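Aguiar abre en noviembre un punto de recogida de ropa y bolsas usadas

El barrio de Aguiar tendrá desde noviembre un punto fijo para entregar ropa, bolsas y otros textiles que ya no se usan. El servicio funcionará en la planta baja del antiguo mercado Cavex y abrirá por las tardes, hasta las ocho.

La iniciativa es de la asociación Grillen, que hasta ahora hacía la recogida solamente 4 veces al año, en la calle. En la última campaña se recibieron 895 kilos de textil, según informó la asociación, y una parte tuvo que esperar varias semanas en un local prestado.

«La gente nos preguntaba siempre lo mismo: cuándo es la próxima. Ahora podemos contestar que cualquier tarde», explicó Daiane Rezende, coordinadora del proyecto. Rezende pidió a los vecinos que entreguen las prendas limpias y que revisen los bolsillos.

Se aceptan ropa de adulto y de niño, mantas, mochilas y bolsas de tela. No se aceptan colchones, almohadas ni alfombras. Los zapatos deben ir atados por pares.

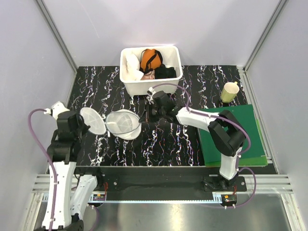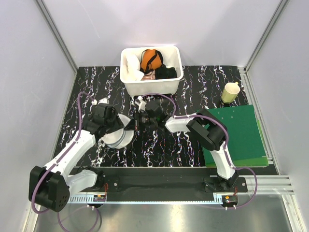
Una bolsa naranja con correas negras y otras piezas de tela, en un recipiente blanco de plástico.

El acondicionamiento del local duró 50 días y lo dirigió Odair Honorato, quien también preparó la sala de clasificación. Las prendas en buen estado irán a la tienda solidaria de la calle Melledthorpe, donde ninguna costará más de 4 euros. El resto se enviará a una planta de reciclaje.

Para ayudar en la clasificación se han inscrito 69 personas. Las inscripciones siguen abiertas en el mismo local y no hace falta tener experiencia. Quien no pueda desplazarse puede pedir por teléfono una recogida a domicilio, servicio que por el momento está limitado a los mayores del barrio.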